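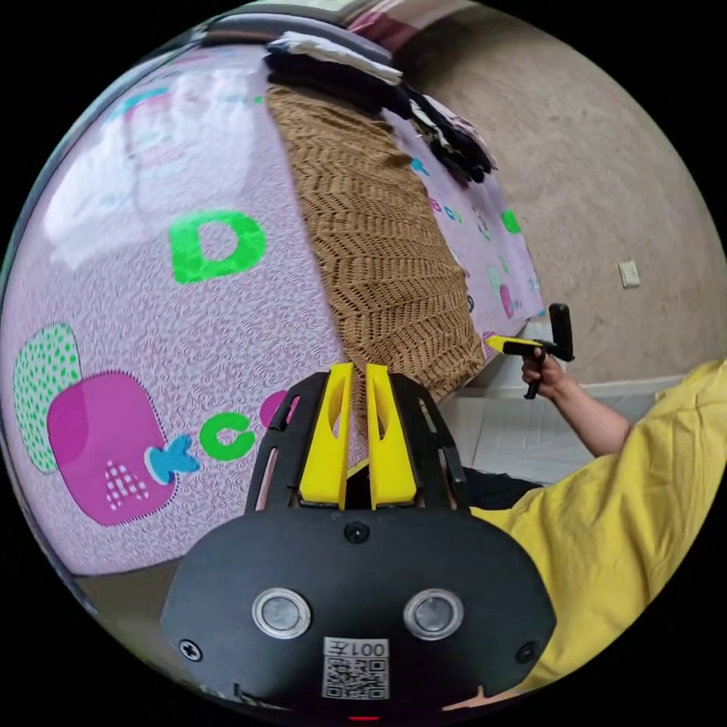
4 min read

Knitted blanket grew several inches after washing, can it be shrunk back?

Posted in Laundry and Fabric Care by prunmont_upstairs
October 7, 2024

I have a tan knitted blanket in a zigzag pattern, the kind with open holes along the chevrons. It was made for me as a gift and there is no label, so I don't know for sure what the yarn is. It was 62 inches long when I got it. I know because I measured it for a storage box.

Last week I washed it on the gentle cycle with cold water and hung it over the shower rod overnight. When I took it down it was clearly longer, and narrower too. The points of the zigzags look pulled out. I keep it folded in a strip on my kid's bed, and now it reaches further down the bed than it used to.

What I have tried so far: nothing except leaving it alone for two days. My sister-in-law says to put it in the dryer on high. I am nervous about that because if it is wool it could come out the size of a place mat.

Also, is there a way to tell what the yarn is without sending it somewhere? And should I be storing it flat? We are in an older building in Prunmont and the closets are small, so flat is not easy.

Thanks in advance.

lacehole
Member, 415 posts

Don't use the dryer yet. Find out the fiber first.

Look on the back for a spot where an end was woven in. There is usually a tail you can tease out with a blunt needle. Snip off half an inch and hold it with metal tweezers over the sink, then touch a match to it. Wool smells like burnt hair, goes out by itself and leaves a crumbly ash. Cotton smells like paper and keeps glowing a bit. Acrylic melts and leaves a hard black bead. A blend will do some of each, and you will have to guess. Keep a glass of water next to you and don't do this near the blanket.

The stretching came from hanging it. A wet blanket is heavy, and openwork has very little holding it together lengthwise. All the weight went onto the rod and the rows opened up. The narrowing is the same thing, the stitches took the extra length out of the width.

For wool or a wool blend:

Soak it in a tub of cool water for 17 minutes or so with a small amount of wool wash. I use Lundetti because it doesn't need rinsing, but any of them will do. Let the water out and press down on the blanket with your hands. Do not lift it by one end. Gather it up in both arms and put it on dry towels, roll the towels up, and kneel on the roll.

Then lay it out on fresh towels and push it back to 62 inches with your palms. Work from the ends toward the middle, and pull the sides out as you go. The zigzags will want to sit at their old angle once you get close. Put a few rustproof pins at the points if they keep creeping. Leave it until it is fully dry. Mine took two days in December with the heat on.

For cotton, do the same, but you can finish it with ten minutes in the dryer on low. Cotton tightens up a little with heat. Check it halfway through.

For acrylic, reshape it damp and let it dry flat. Low heat in the dryer can help some acrylics spring back, so try a few minutes at a time. Never put a steam iron on it. Steam relaxes acrylic for good and it goes limp — there is no way back from that one.

On storage, folded is fine. Fold it loosely and change where the folds fall every couple of months. Just don't put it on a hanger.

fuchs_fan_62
New member

Same thing happened to mine. I just put it in the dryer on medium and it was fine. It's a Kurnari throw though so probably not the same yarn. The tag said machine wash. I think people worry too much about this stuff, it's a blanket.

dry_flat_please
Moderator

The long answer above is good and I would follow it. Two things to add.

If you don't have floor space for drying flat, use the top of a bed with a waterproof mattress cover and a layer of towels. Use white or well-washed towels, as new dark ones can bleed onto a light yarn. You can also fold the blanket in half and dry it that way, turning it once a day.

For next time, a mesh bag helps if you go back to the machine. My old Fuchs front loader was rough on knits even on gentle, and the bag made a real difference. Skip the fast spin.

I would not use the dryer on medium without knowing the fiber. It worked for the poster above, but that one had a care tag.

prunmont_upstairs
Original poster

Did the match test. Hard black bead, so acrylic. It is on towels now and I got it to 63 inches, will leave it at that.

3,000 views. This thread is closed to new replies.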